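Fri 27 January

Finishing bench. Stove lit early, so the room was comfortable by the time Kwame came in with the second tin of shellac flakes (the Lultier ones, the darker lot, a little clumpy at the bottom but they dissolved fine overnight).

I spent most of the morning on the Drerley tabletop and I'm happier with it than I was on Tuesday. The first coats had gone on too heavy, I think, and I kept going back over them when I should have left them alone – an old bad habit of mine, and Edeltraud has been telling me so for years, bless her. So I took the middle section back with 320 and a bit of mineral spirits, let it sit through coffee, and started again with a thinner cut and a smaller rubber. What a difference! It went on like breath on a window and I didn't have to fight it at all.

Mattes asked why we don't simply spray everything, and it's a fair question. For the Hoarau cabinets we probably will, as the doors are flat and he'd be padding until April otherwise. But the old oak drinks up finish so unevenly that I like to feel it under my hand, and you can slow down over the thirsty patches and skip lightly over the rest. I told him to try a scrap board both ways and keep whichever he likes better. He has the board now and is being very serious about it.

Stain tests, for whoever picks this up on Monday: the walnut cut half and half with the golden brown is closest to the old leaf. Straight walnut goes too red under shellac. The gray wash Tomoyo mixed is lovely, but it brought out a greenish cast once it dried, so I'd save it for something painted underneath. Her samples are on the shelf over the sink, with the numbers penciled on the back. Please don't wipe them down, they're not sealed.
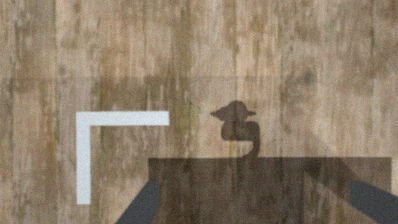 Grits used on the final rub were 1000 and then 2000, with a drop of soap in the water, and I stopped well before the edges because I went through to bare wood there once before and have not forgotten it. Wax can wait a week at least. I know Senyo wants to get the top out of his way, but soft shellac prints if you so much as look at it, and I'd sooner walk around it than start over.

Still to do: order more of the Grestetti wax (the clear, job 1167), wash out the good mop brush, find the lid to the big jar. Rubber is in the jam jar with a splash of alcohol, lid tight.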